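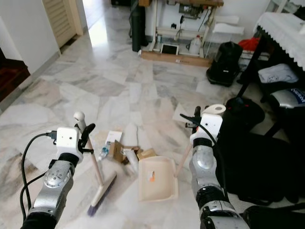
Building Services Department, Kunaditz Public Library

Evening Custodian, Main Library and Ralham Branch
Posting no. 776
Openings: 2
Posted: Feb 20, 2019
Open until filled

The Kunaditz Public Library is hiring two evening custodians. One position is based at the Main Library on Simard Street. The other splits its time between the Main Library and the Ralham Branch. Please say in your application if you want only one of the two. If you don't say, we will consider you for both.

Both are regular, year-round positions with benefits. Pay is on the city's general service scale, at the custodian grade, with an added evening rate for hours worked after 6 p.m. New hires normally start on the first step. Credit for earlier experience is possible and is worked out by the personnel office after an offer is made.

About the job

Evening custodians come in while the library is still open and leave after it has closed. The first part of the shift is spent in public areas with people in them: restrooms, entrances, the children's room after the late story time, spills as they come up. Once the doors are locked, the work moves to floors, trash and recycling, staff areas and the meeting rooms.

The Main Library has a lot of hard floor and not much carpet. The Ralham Branch is the opposite. It is also a smaller building with one public restroom and a kitchen that gets heavy use by community groups, so the person working there needs to be comfortable with a stove, a grease trap and a refrigerator full of other people's leftovers.

What you will do

Sweep, dust mop, damp mop and vacuum floors on the posted rotation.
Clean and restock restrooms, including a check at the start of the shift and another before closing.
Empty trash and recycling and take it to the dock. The dock is down a ramp and the bins are heavy on paper days.
Wipe down tables, chair arms, computer stations and the handrails on the main stairs.
Set up and take down tables and chairs in the meeting rooms. The setup sheet is posted by the supply room door each afternoon.
Clear snow and ice from the entrances when the day crew has gone home. Salt is kept inside both front doors from November on.
Walk the building at closing with the librarian in charge, check windows and restrooms, and set the alarm.
Write up anything broken, leaking or missing in the shift book.

Custodians do not shelve books, handle fines or settle arguments between patrons. If something comes up with a patron, you get the librarian in charge.

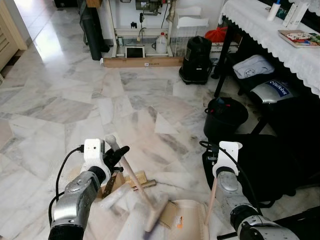 Floor work takes up more of the shift than anything else on the list, and it is where most new people need some time. The order matters. Entrances are done last, after the public has left, and the stairs are done from the top down. Grit has to come off the hard floors before any water goes on them. In winter the entrance mats are lifted every night, swept under, and left hanging over the dock rail until morning. In summer it's every other night.

You do not need to know how to run an auto scrubber. We have one at the Main Library and will train you on it. Stripping and finishing is done by an outside company, Kuditmont, during the week the library is closed, and evening staff are not asked to do it. They are asked to move furniture for it.

What we are looking for

You must be able to:

Lift and carry boxes of paper towels, stacks of chairs and full mop buckets.
Be on your feet for most of a shift and climb a step ladder.
Read product labels and safety sheets in English and follow them.
Work on your own for long stretches. On most nights there is one custodian in each building.
Pass the city's background check, which is required for anyone holding keys.

A high school diploma is not required. Paid cleaning experience is helpful, and so is experience from a kitchen, a farm, a warehouse, a nursing home or any other place where things have to be clean by a certain time. Tell us about it even if the job title was something else.

A driver's license is required for the split position only. There is no bus between Simard Street and the Ralham Branch after early evening, and you will sometimes carry supplies from one building to the other in the department van.

Hours

The Main Library position works five evenings a week, including one weekend shift. The split position works the same number of evenings, with three of them at Ralham. Schedules are posted a month ahead. You may trade shifts with the other evening custodian as long as both of you sign the sheet before the schedule starts and nobody ends up on overtime by doing it.

There is a paid break and an unpaid meal period. The staff room at the Main Library has a microwave, lockers and a decent coffee maker. Ralham has the kitchen already mentioned.

Work shirts and gloves are provided. We reimburse part of the cost of slip-resistant shoes once a year, with a receipt. Please do not buy shoes before your first day. The reimbursement only covers purchases made after you are on the payroll, and we have had to turn people down for this.

Training

You will spend your first weeks on a day and evening mix so that you can meet the day crew and learn where things are. After that you shadow the evening custodian who is leaving, if the dates allow, or me. Chemical safety training is done with the city's public works staff and is paid time.
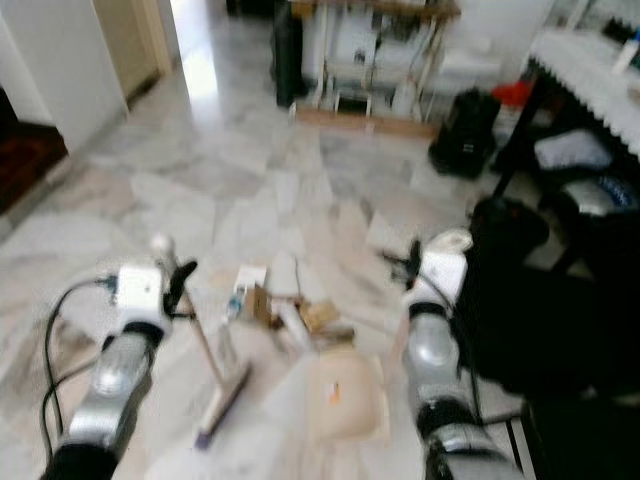
Sándor Hegyi
Building Services Supervisor

I am the person you will report to, and I read all the applications myself. I started here as an evening custodian. If you have been out of work for a while, or have only done this kind of work at home or for family, put that down plainly. A gap in dates won't count against you. A blank form with "see resume" written across it is harder for me to use, so please fill the form in.

How to apply

Fill out the city application form. Paper copies are at the front desk of the Main Library, the Ralham Branch and City Hall. Write the posting number at the top. You may attach a resume, but it isn't needed. List two people we can call who have seen you work. They don't have to be former bosses.

Hand the form in at any of the places above or mail it to the library, attention Building Services. Forms left in the book drop do reach us, but slowly.

We will call the people we want to meet. Interviews are at the Main Library, last less than an hour and include a walk through the building. Wear shoes you can walk in. Everett Alcantara from the personnel office will sit in and can answer questions about benefits, retirement and how the pay steps work. People who are not called for an interview will get a letter.

If you need help with the form, or need it in large print, ask at the front desk. If you need an accommodation for the interview, tell us when we call.

Questions about the work itself can be left for me at the Main Library front desk, with a phone number and a good time to call back. I am usually in the building from early afternoon until the evening shift has started.

The City of Kunaditz is an equal opportunity employer. Current city employees may apply and should let their supervisor know that they have done so. Applicants who were interviewed for the day custodian position in November do not need to fill out a new form. Call the personnel office and ask to have the old one moved to this posting.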